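2024-05-25 sim bench, living room env

Goal for today: get the white bar picked off the sofa seat by the arm, using the wrist cam only. Wumpini wants this working in sim before we bolt the real one down at the Mestbridge shop in July. Fair enough.

Pulled Dagim's branch (petero-grasp), rebuilt, two missing meshes again. Paths were absolute. Fixed, told him.

Black on black is going to be the whole problem. Fingers dark, upholstery dark, depth fine but the color mask keeps eating the finger edges. Raised exposure in the renderer, helped a little. Bar itself segments clean, it's the brightest thing in the wrist view along with the bowl. Checked the wrist view with the bar between the fingers:
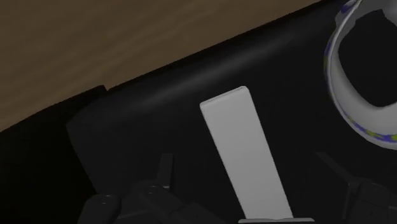 Mask threshold was 40, now 44. Below that I get finger pixels, much above it the shaded side of the bar drops out. Don't love hand tuning this but moving on. Write it in the config this time, not on a sticky note.

Physics: leather friction was left at the default. Seat is modeled as rigid, so no sink when something rests on it. Real sofa at the shop is soft as anything, so the approach height will be wrong there. TODO ask Wumpini if the Laryea contact patch is merged, it has a compliance setting we could try.

Side cam next. Moved it twice to get the whole seat plus a bit of the arm. Want the bowl in there as a distractor, the detector was calling its rim a graspable edge last time. Blue marks on the rim seem to be what sets it off.
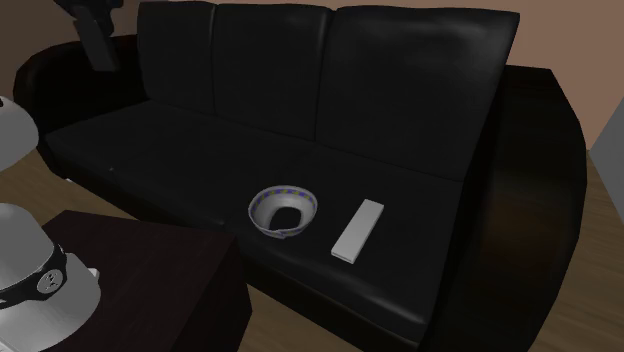 Ran 18 resets with random yaw on the bar. Didnt write down every one, sorry. Bad ones are mostly when the bar lies diagonal and the planner picks the long way around with the elbow. Joint limit penalty is too low I think. Doubled it, the path looks shorter in the preview, need a proper batch overnight before I believe it.

Also the base. Arm sits on the dark cabinet at the corner of the sofa and the near end of the seat is awkward to get at from there. Dagim says rotate the base, I say move the cabinet back a bit. Cheap to try both in sim, less cheap with the real cabinet.

Two block version: same scene, second block end to end with the first, small gap. Ellberg's sample task does it this way so we can compare. Fingers need to come straight down over the gap, no tilt. Hover pose saved as hover_gap_b, dont overwrite it. 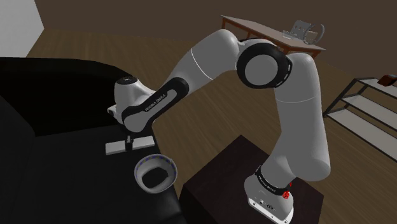
Left for tomorrow

- overnight batch, 900 resets, both base positions
- log the failures this time!!
- swap bowl rim texture for plain, see if teh false edges go away
- seat compliance, pending Wumpini
- Dagim: relative paths please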